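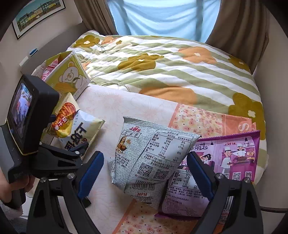

Corn roll bag between the fingers, tool 1 at full opening. Tool 2 at the cheese bag on the left.

28 October 2025
Bedroom table, both tools

Moved everything from the shared shop to the bedroom table this morning. The bench at Didescombe is the wrong height for bag work and I kept hitting my elbow on the vise. Table is up against the bed with the flowered cloth on it. Cloth stays on. I tried without it and the bags skate away from the fingers as soon as one pad touches first.

Goal for today was pick and place with soft snack bags, two hands, into the yellow-green box with the bear on it. Hard boxes have been fine for weeks. Bags are where the arm build (Arkura, the one Saron and I are putting together in the shop) keeps failing, so I want good hand-held runs before we go back to it.

Setup
Blue ribbed pads on tool 1. Linkage screws snugged, then backed off a quarter turn. If they go tighter than that the fingers stop opening all the way and I don't notice until a wide bag won't fit. Abrehet had the left side over-tightened last time and I spent an hour blaming the trigger spring. Threadlocker on all of them now, the blue kind. Please don't use the red.

Tool 2 has the display on. Picture on it is still soft. I can tell where a bag is but I can't read the lettering. Didn't chase it today.

Runs
First 15 runs were all single bag, upright, tool 1 only. Approach from the front with the fingers wide open, close on the middle third of the bag, lift straight up. The bag wants to lean when it stands on its own, and if it leans more than a little, one pad arrives early and pushes it over. Fix is to line the gripper up with the lean and close slowly. Fast closing worked on the boxes and I have to unlearn it.

Dropped four of the 15. Three of the drops were grabs too near the top seal. The seal is flat and stiff and the pads only get the edge of it, so the bag swings and peels out. The fourth I squeezed too hard and it popped out forward, like a wet bar of soap. Ate the evidence from that one (corn rolls, 30 g to a serving according to the table on the back, not much left whole).

Then the two-hand runs. Left hand takes the cheese bag from its bottom end, right hand takes whichever of the other two is in front. The bottom end is a better place to grab than I expected. The contents settle there and give the pads something to close on. Tilted bags are fine for the left tool as long as my wrist comes in low over the table.

The purple bag is the hard one. When it sits behind another bag the right finger tends to brush it while I am going for the front one, and then both have shifted before I close. Tried three things:
– coming in steeper, from above. Better clearance, worse grip.
– rotating the wrist so the fingers close front to back. Works, but I can't hold that angle for long.
– moving the front bag with the left tool first. Slow, but clean every time I did it. Going with this one.

Box placement is all right. The striped packaging already in there takes up room, and a bag set down on top of it slides toward the front wall. I let go lower now and open the fingers only partway until the bag sits.

Pads
Berhanu asked whether the ribs should run the other direction. I don't think it matters for bags. The foil folds into the ribs either way. It might matter for the corners of cardboard, where we saw slip in April. He has a spare set he printed at Wasenport and will drop them off. If they fit the same carriers I'll do one set of runs with each and write it up in this notebook, not on loose paper like last time.

Wear: the lower edge of the right pad is a bit shiny to the touch, smoother than the rest. It has been on since the last rebuild. Counter on the tool says 3,000 closes, and that includes bench cycling with nothing in the fingers, so I don't know what the real number is. Leave it on for now.

Arm build
Saron cut the new wrist bracket and left it on the Ejigu shelf with the motor mounts. It still needs the holes opened up before the gripper plate will bolt on. Bethel says the drill press belt is slipping again, so use the hand drill and clamp it properly.

From today, for whoever writes the grip routine: close at half the speed we use for boxes, stop on resistance and not on a set width, and aim below the middle of the bag. The width changes every time as the air moves around inside, so a fixed number will never be right. Nour has the motor current readings working on the bench, and I would start from those.

To do
Focus on the tool 2 display, check the lens mount before touching settings.
Charge both packs. Right one was down to one bar.
Longer tie for the white cable, it keeps ending up on the bed.
More bags, same sizes if possible. The corn one is getting soft at the corners from handling and doesn't stand like it did.
Bring the vise key back to the shop. It's in my coat.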